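Progress report to the Gaillard fund, October
Dondanine home-help cell, Ivevdale
Prepared by Titilayo Adeyemi

We had a very good month with the cell, and most of it came down to maintenance. After Hywel Jenkins rebuilt the gripper mount, the arm stopped creeping out of line during long sessions, and we logged 3,070 cloth cycles on one calibration. In September we were recalibrating every 800. I'm delighted with that — it frees up hours each week for real work.

The fault was a worn locating pin between the wrist and the gripper. Hywel fitted a new pin from Duliletti, replaced all 4 mounting screws, and marked each one with paint so a loose screw shows up at a glance. He also wrote a short start-of-day check: wipe the fingers, close them on the gauge block, then run the cloth test at low speed before anything else goes on the bed.

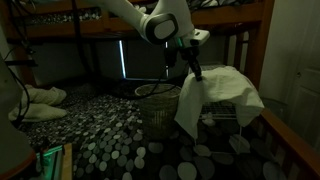
Cloth test on the lower bunk: gripper holding the top corner of the cloth over the wire rack.

The cloth test has become our favorite diagnostic! Soft fabric shows up small errors in finger height that a solid block hides, and if the tips sit too high they slide off the corner. We now pass it with the room lights down as well, and I had honest doubts about that back in the spring.

Cabling still needs attention. One gripper cable showed wear in its outer jacket near the connector, so we swapped it and shortened the inspection interval to every 100 operating hours. Hywel would like a proper sleeve along the full run, and the parts fit within the current budget.

Next month we plan to fit the sleeves, repeat the long run with heavier towels, and finish the repair guide so the Dondanine team can change a gripper without calling us. A draft of the guide will come with the next report.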